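## 4. Listening panels and the national final

Our second set of interviews dealt with the part of the song contest year that fans care about most and scholars have studied least: the weeks between the announcement of the entries and the national final. Studio versions are out, the running order is not, and opinions are still soft. We were delighted by how much people wanted to talk about it. Several of the interviews planned for half an hour ran well past that, and one ended with the participant playing us every runner-up she felt had been robbed.

The material comes from 65 members of Nuncombe, a fan forum with a long-running thread for each national selection. We read 3,664 posts from one season and coded them by hand for three things: mention of the melody, mention of the staging, and mention of the artist's earlier work. Posts that fell under more than one heading were counted under each. Rahimi and Bansal coded the first 400 posts separately and then talked through their differences, most of which concerned jokes. (Fans will praise a key change in terms that look, to an outsider, exactly like an insult.)

### 4.1 The first listen

The clearest pattern is that a first verdict is almost always a verdict on the chorus. Members who heard "Driltness", the opening single of the season, wrote about its chorus within minutes and hardly touched the verses until days later. With "Talebi", a slow song in a minor key, the order was reversed: the early posts were short and rather flat, and the warm ones came after repeated plays. It is a lovely effect to watch in the data, as the same usernames come back to the thread, a little sheepish, to say that the bridge has got under their skin. Forty-eight hours seems too short a wait for a ballad, and yet most of the published fan polls close by then.
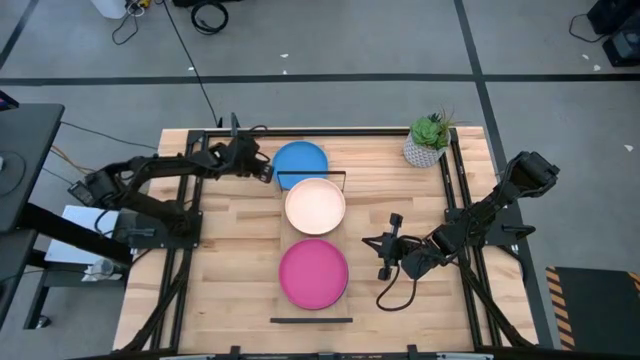
*Figure 3. Tabletop with a blue plate and two black robotic arms.*

Staging enters the discussion much later, and when it does it takes over. Before the rehearsal clips appear, fans imagine a performance from the studio track alone, and they do so in surprising detail: where the singer stands, when the lights drop, whether there are dancers at all. One recurring idea in the threads is symmetry. Members like a stage picture in which two figures stand on opposite sides and the song happens in the gap, much as the two arms in Figure 3 face each other across the table. Prirnard, a duo with two strong voices and no choreography to speak of, gained a great deal from this taste. Their supporters had placed them at either side of the stage long before the broadcaster did, and when the televised performance matched, the thread was jubilant.

### 4.2 Changing one's mind in public

We asked each participant to recall a song they had come round to. Everybody could name one, usually at once. Najafi's interviews are especially rich here, and we quote two of them at length in Section 5. What stands out is the pleasure taken in being wrong. A member who dismissed an act when the line-up was revealed and then voted for it in the final tells the story with real relish, and other members reward it with replies and old quotations from the thread.

This matters for how fan polls are read. A poll taken in the first two days records a response to hooks, and one taken after rehearsals records a response to pictures - they are both worth having, but they should not be plotted on the same line. Earlier work by Rashti and Sithole on radio juries found a similar split between listeners who had seen an act and listeners who had only heard it, and we were excited to find it again in such a different setting.

There are limits. Nuncombe members write in English, mostly about countries other than their own, and those who post most are heard most. Members who only read the threads are missing from our counts altogether, although four of them agreed to be interviewed and their accounts of coming round to a song sound very much like the rest.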